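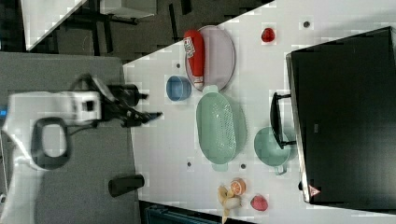
Plendavik Manipulation Group
Minutes of the March project meeting

Present: Hamidreza Golestani (chair), Abbas Nazari, Anoma Patwary, Manouchehr Jafarzadeh
Apologies: Sebastião Guimarães
The meeting opened at 2:10 p.m. The minutes of the last meeting were accepted with one spelling fix.

1. Data collection on the kitchen table
Abbas reported that the Gukumier set now holds 2476 teleoperated episodes. Of these, 255 were marked for review, mostly for dropped frames in one of the camera streams. Anoma has gone through the first batch and kept most of it. Manouchehr asked that reviewed episodes keep their old numbers so his training lists don't break. Agreed.

The written task list is out of date. It still has the two plate tasks that were dropped in the winter. Abbas to correct it and send it around.

2. Overhead views
Anoma compared policies trained with and without the overhead view. With it, the policy chose the right object more often when the prompt named one piece of toy food among several. Without it, most failures were reaches toward the wrong item.

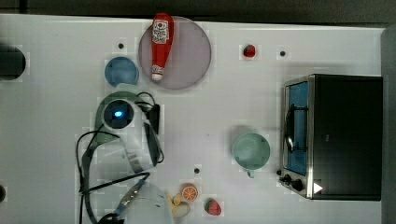 Does the policy still need the overhead view once it has the arm camera?
For picking the object it does, on the results so far. For the last part of the reach, the arm camera alone did as well in Anoma's runs.

Manouchehr was not convinced that the comparison was fair, as the two policies were trained for different lengths of time. Anoma will rerun the shorter one to the same step count before anything goes into the draft.

3. Colander task
Hamidreza went over the failure notes. The colander has a raised rim and a small tab at each end, and operators have been grasping it in different ways. Some go for a tab and some for the rim.

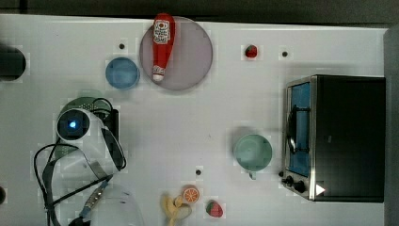 The mixed grasps seem to confuse the policy, which will sometimes start toward a tab and then drift to the rim. Abbas would rather keep both and label them. Hamidreza prefers to collect a smaller set with a single grasp first and see if the drift goes away. After some discussion it was agreed to try the single grasp, with 4 operators, and to leave the existing episodes as they are.

4. Draft report
The methods section is with Sebastião. The Bodura baseline numbers are still missing. The text on the colander task, as circulated before the meeting, is attached to these minutes.

Actions
Abbas: task list
Anoma: rerun, matched step count
Manouchehr: baseline numbers
Hamidreza: operator instructions for the single grasp

The meeting closed at 3:25 p.m.

Attachment: Notes on the colander task 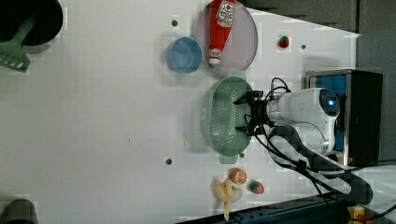
By Hamidreza Golestani and Anoma Patwary

Each episode begins with the other items left on the table, and operators do not clear a path to the colander. We score the approach and the grasp separately. A trial in which the fingers close on the wrong part of the colander counts as a good approach and a failed grasp. Trials stopped by the operator are listed but not scored.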